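테니스 장비 집에서 관리하기: 그립, 스트링, 가방, 수건까지

동호회에서 테니스를 친 지 꽤 됐는데, 요즘은 치는 시간만큼 장비 만지는 시간이 즐겁습니다. 정말이에요! 그립 하나만 새로 감아도 라켓이 다시 손에 착 붙는 느낌이 나거든요. 집에서 해 보고 좋았던 방법들을 모아 봅니다.

오버그립 감기

헌 그립을 벗긴 다음 밑에 있는 기본 그립부터 마른 천으로 닦아 주세요. 끈적임이 남았으면 물기를 꼭 짠 천으로 한 번 더 닦고 완전히 말립니다. 감을 때는 버트캡(손잡이 끝)에서 시작해서 살짝 당기면서 올라가는데, 겹치는 폭을 일정하게 맞추는 게 제일 중요해요. 저는 처음에 너무 세게 당겨서 그립이 얇아지는 바람에 손바닥이 아팠습니다. 오른손잡이와 왼손잡이는 감는 방향이 반대예요. 같이 복식을 치는 트리니다드 파레데스 씨는 왼손잡이인데, 제가 감아 준 그립이 자꾸 말려 올라온다고 해서 알았답니다.

스트링은 끊어지기 전에

끊어질 때까지 쓰는 분들이 많은데, 공이 둔하게 나가기 시작하면 이미 늦은 편이에요. 치고 난 뒤에 손가락으로 줄 간격을 바로잡아 주고, 흙코트에서 쳤다면 부드러운 솔로 모래를 털어 주세요. 여름에 차 트렁크에 라켓을 넣어 두는 건 절대 금물! 저는 텐션을 50파운드로 매는데 9월쯤 선선해지면 조금 낮춰서 맵니다. 팔꿈치가 훨씬 편해요.

자잘한 물건은 통 하나에

손목 밴드, 진동 방지 고무, 여분 그립, 테이프 같은 것들은 가방 주머니마다 흩어지기 딱 좋지요. 집에 오면 가방을 전부 뒤집어 털고, 작은 물건은 넓은 플라스틱 통에 몰아넣으세요. 칸막이가 많은 정리함도 써 봤지만 결국 안 쓰게 되더라고요. 입구가 넓고 모서리가 둥근 통이 닦기도 쉽고 손도 잘 들어갑니다.

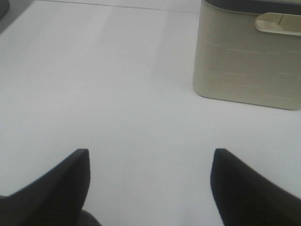
테두리가 진한 베이지색 플라스틱 수납통

통 바닥에 신문지를 한 장 깔아 두면 코트 흙이 떨어져도 신문지만 갈면 끝이에요. 젖은 손목 밴드는 꼭 말려서 넣으시고요.

수건 냄새 없애기

땀 닦은 수건을 가방 속에 하룻밤 두면 어떻게 되는지 다들 아시죠... 집에 오자마자 펴서 너는 것이 첫째입니다. 바로 못 빨 때도 뭉쳐 두지만 마세요. 극세사 수건은 섬유유연제를 넣으면 물을 잘 못 빨아들이니까 세제만 조금 넣고 미지근한 물에 빨아 주세요. 진한 색 수건은 처음 몇 번은 따로 빠는 게 좋아요. 흰 경기복이랑 같이 돌렸다가 분홍색 옷이 된 적이 있습니다 (그 옷은 지금 잠옷이에요). 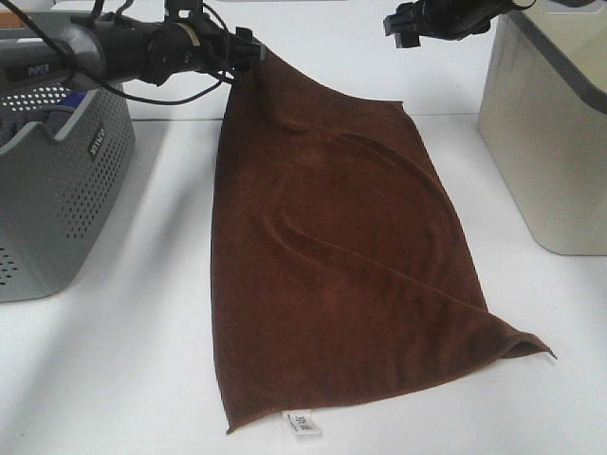
널기 전에는 양쪽을 잡고 몇 번 탁탁 털어 주면 결이 살아납니다. 건조기는 낮은 온도로만 돌리고, 햇볕이 아주 센 날은 그늘에 너세요. 개어서 넣을 때도 속까지 다 말랐는지 손으로 한 번 눌러 보시고요.

신발과 공

클레이용 신발 밑창에 낀 흙은 바짝 마른 다음에 헌 칫솔로 긁으면 쏙쏙 빠집니다. 젖었을 때 건드리면 더 번져요. 깔창은 빼서 따로 말리고, 신발 안에는 구긴 신문지를 넣어 둡니다. 헌 공은 버리지 마세요! 칼집을 내서 의자 다리에 끼우면 바닥 긁힘이 없고, 발바닥 밑에 놓고 굴리면 경기 다음 날 뭉친 데가 시원하게 풀립니다. 칼집 낼 때는 공이 미끄러지기 쉬우니 면장갑을 끼고 천천히 하세요.

모자 땀자국은 주방 세제를 푼 물에 적신 칫솔로 안쪽 띠만 살살 문지르면 됩니다. 챙은 물에 오래 담그지 말고, 말릴 때는 둥근 그릇에 씌워 두면 모양이 그대로예요.

2019-09-03 고침: 왼손잡이 그립 감는 방향을 보탰습니다.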